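Subject: Re: [nistholm-hall] Pigeonholes — who is having what

Sorry for slow reply, only just got to a proper keyboard. Answers below, bit scrappy.

> Hello all. Before I print labels can we settle a few things about
> the new shelving in the back hall. (1) Is it going against the
> long wall or by the door? (2) Are the big compartments for groups
> and the others for lost property, or the other way about? (3) What
> happens to the hymn books and the Lau parish boxes? They have been
> in the passage since we cleared the cupboard and I keep walking
> into them. (4) Do we have any money left for baskets or have we
> spent the lot. I would rather do the labels once and not three
> times like the coat pegs.

(1) Long wall. It's up, don't move it please. It went together in an afternoon but getting it level took longer than building it, those tiles have a slope towards the drain that you don't notice till you stand something tall on them. Packed at one end. If you sweep along the bottom don't hook the packing out with the broom.

(2) Groups first, lost property last. My suggestion — top row for things only adults need (first aid, hall keys tin, spare bulbs, the Filtel urn manual). Middle for the groups. Bottom row for children's stuff because they'll put it there anyway. Playgroup want more than one and I think they should have it, they're in most mornings and they do put things away.

(3) Hymn books — yes they fit, spines out, I tried a pile. The Lau boxes don't. They are a fraction too wide, really annoying, and I'm not cutting the flaps off becuase some of what's in them is old. There's a rent book in there starting 1827. Those should go back upstairs in the dry, or to Ristville if the archive there will have them. Could whoever wrote last time write again? 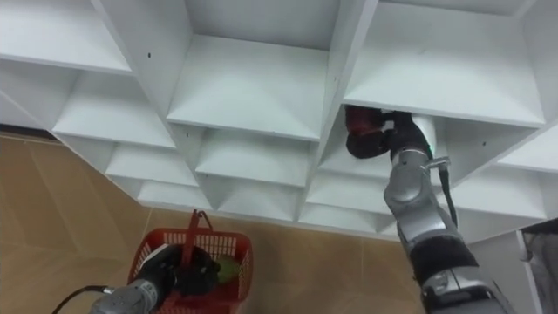

Nistholm, July

White all over, as you can tell, so it will show every finger mark. Damp cloth and a drop of washing up liquid, no scouring pads. The little dark holes in the panels are for fixings, leave them be for now. I've ordered caps, 100 in a bag which is far more than we'll use but it was that or nothing. Spares in the kitchen drawer when they come.

It's all open fronts, no doors. Had one mail asking about doors. No. We had doors on the old cupboard and look what was behind them.

(4) Money. We had 300 set aside. Shelving, delivery and the wall brackets left us with 116. Baskets are not cheap if you want ones that fit properly so I'd say get a few for the playgroup and see how they go before buying for everyone. Plain ones. Measure INSIDE the compartment, not across the front edges, I got it wrong the first time and had to send a sample back.

Labels — on the shelf edge, not the back wall, otherwise they vanish as soon as anything goes in. Big lower case letters if you can, some of the little ones are starting to read. And please not the sticky sort that leaves a mark, the ones on the coat pegs are still there in patches and I've had a go at them with everything under the sink.

Other bits while I'm here:

Nothing heavy in the top row. Tins of paint on the floor in the store as before.

No food left in any of it overnight, biscuits included.

The old cupboard is still out the back under a sheet. Free to anyone who can shift it, otherwise it goes to the tip at the end of the month. Back panel gone soft but the frame's sound.

Jumble that nobody claimed, two bags, by the stage steps. Have a look before it goes.

If your group wants a particular spot say so on the list, not to me in the car park, I forget. I'll send the final list of who has what once replies are in and then the labels can be done the once.

Got to run, hall's booked from 6 and I've still to put teh chairs out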